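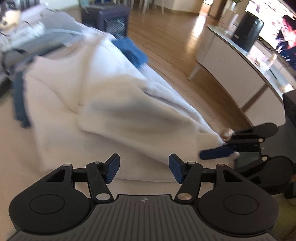
Un vêtement clair étalé sur une surface beige, côté salon.

Accueil | Opinions | Vie quotidienne | Archives | Écrire à la rédaction

Repasser, ou le temps que l'on ne compte pas

Dans le pays où j'ai grandi, on repassait tout. Les draps, les torchons, les mouchoirs, et même les chaussettes de mon père. Quand je suis arrivée en France, j'ai été surprise d'apprendre que beaucoup de mes collègues ne possédaient pas de fer. L'une d'elles m'a dit, avec une certaine fierté, qu'elle avait jeté le sien pendant un déménagement. J'ai ri par politesse, mais je suis restée troublée toute la soirée.

Je voudrais défendre ici le repassage, et je sais que ma position est difficile. On me répondra d'abord que cette tâche a été, pendant très longtemps, imposée aux femmes. C'est vrai, et je ne souhaite à personne les dimanches de ma mère, qui restait debout devant sa planche de huit heures jusqu'au déjeuner. Je ne demande pas le retour de cela. Je demande seulement si, en abandonnant le travail, il fallait aussi abandonner le soin.

Car on a remplacé une chose par une autre. J'habite rue des Tanneurs, au-dessus d'une boutique de l'enseigne Planari. En février, pendant les soldes, la vitrine annonçait des chemises à 8 euros. À ce prix, je comprends bien que l'on ne passe pas un quart d'heure à en redresser le col. On la porte trois fois, elle se déforme, on en achète une autre. Le vêtement froissé et le vêtement jeté me semblent être de la même famille.

J'ai, pour ma part, une chemise de coton de la maison Mac Carthaigh, achetée il y a 19 ans, ce qui me paraissait alors une folie. Elle m'a coûté 85 euros, et j'ai mangé beaucoup de pâtes ce mois-là. Je la repasse toujours dans le même ordre : le col, les poignets, les manches, puis le dos. C'est en la repassant que j'ai vu le premier fil partir sous le bras, et que j'ai pu le reprendre avant que la couture cède. Un vêtement que l'on ne regarde jamais de près, comment saurait-on qu'il a besoin d'être réparé ?

On me parle aussi des tissus qui ne se froissent pas. La marque Jaduvico en vend de très convenables, je l'admets, et j'en porte en voyage. Mais je remarque qu'ils vieillissent mal : un jour ils brillent aux coudes, et il n'y a plus rien à faire. Le lin, lui, se laisse remettre en ordre pendant des années. Il demande de l'eau, de la chaleur et un peu de patience – trois choses que la plupart d'entre nous ont encore à la maison.

Il reste l'argument de l'électricité, qui est sérieux. Je ne suis pas ingénieure et je ne vais pas inventer de chiffres. Je repasse une fois par semaine, tout d'un coup, et j'éteins le fer avant la dernière pièce, qui profite de la chaleur restante. Ma voisine trouve cela un peu avare. Elle fait bouillir une pleine bouilloire pour une seule tasse de thé, et nous en discutons souvent.

Je n'ai pas converti grand monde. Mon fils met ses tee-shirts en boule dans le tiroir et vit très bien ainsi. Mais l'été dernier, avant un entretien d'embauche, il m'a demandé de lui montrer comment on fait un pli de pantalon. Nous avons commencé trop chaud, il a fallu recommencer, et il est parti avec dix minutes de retard.

Contact : rédaction de Zotach, boîte postale 2111 | © Zotach, tous droits réservés | Retour en haut de page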